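The bread table at Trerkwood: a small gallery

Welcome to this page. It is about our table of breads and baskets, which we arrange every winter in Trerkwood. My name is Graciela Ledesma and I learned baking from my aunt in Correa, so please forgive me if I sometimes use a word for a bread that you call by another name. In this village I have already heard three different names for the same bun.

The table is a simple thing. We put a cloth on it, we put a basket, and we speak about the shapes of bread and how they are made. Some people bring their own recipes, written on cards. The oldest one in our box has the number 94 in the corner, and the ones before it are lost, which is a pity. If you have a card at home with our stamp on it, please bring it back, even if it has butter on it.

I prefer a pale cloth for this table. On a dark one you see every grain of flour, and a pattern with flowers takes the attention away from the crust. The light grey one is heavy enough to hang well at the side, and it does not slide when somebody leans on it.

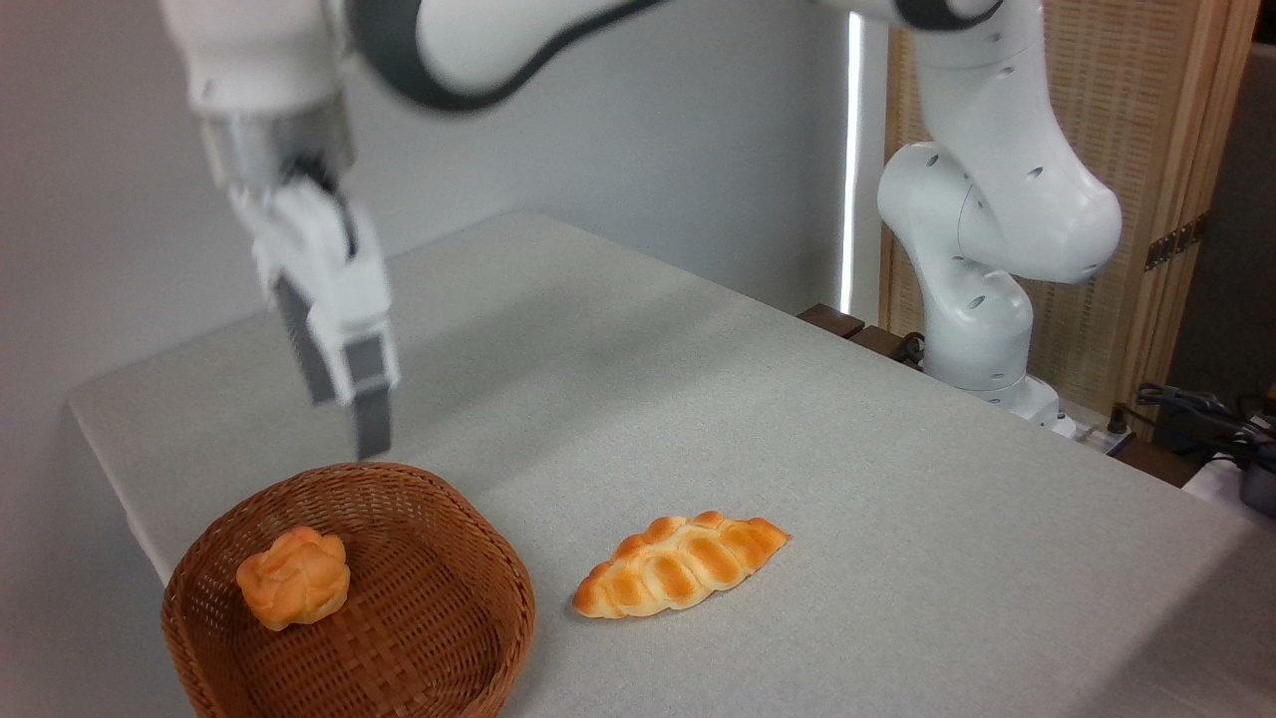 The round wicker basket on the grey cloth.

A shallow basket is better for small breads than a deep one. In a deep basket the breads at the bottom are pressed and lose their shape, and people must search with the fingers to find what they like. I have bought baskets of this kind at the Zandby market for many years. To clean one, I use a dry brush and go along the weaving, and after this I leave it near an open window for the night. I do not put it in water if I can avoid it.

For the shapes, I always begin with the braid, as this is the one that visitors ask for most. You roll the strands thicker in the middle and thin at both ends, and you start the braid without pulling. If you pull, it will open in the oven. For a shiny crust, brush it with beaten egg, wait 20 minutes, and brush it one more time. My aunt did it with a feather. I have a normal brush from the kitchen shop and I see no difference.

The round bun with the lumpy top belongs to another family. With a choux dough, the top becomes irregular by itself and you should not try to make it smooth. Keep the oven door closed until the colour is good, because a choux that meets cold air too early goes flat.
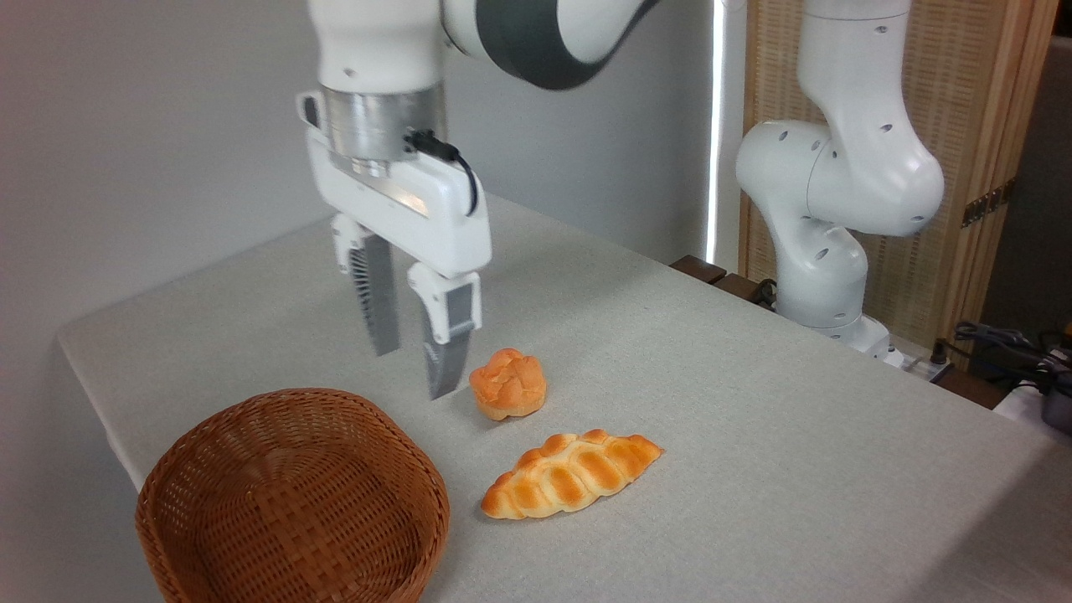

Huia Tapsell wrote to me that she would never put egg on a braid two times, as it becomes too dark in her oven before the middle is ready. She mixes the yolk with a spoon of milk and brushes only once, and she asks if other readers have tried it with cream.

I tried the milk in January and the colour was softer, more like honey. For a small roll I liked it, but for a big loaf I will stay with my own way. With cream I have no experience. Please write to me if you have, and tell me also the size of the loaf, so that I can compare.

The next table will be on 2nd February, in the same room, and the recipe for the braid will be there on paper to take home.

Contact: Graciela Ledesma, Trerkwood | © Trerkwood Bread Table | Back to top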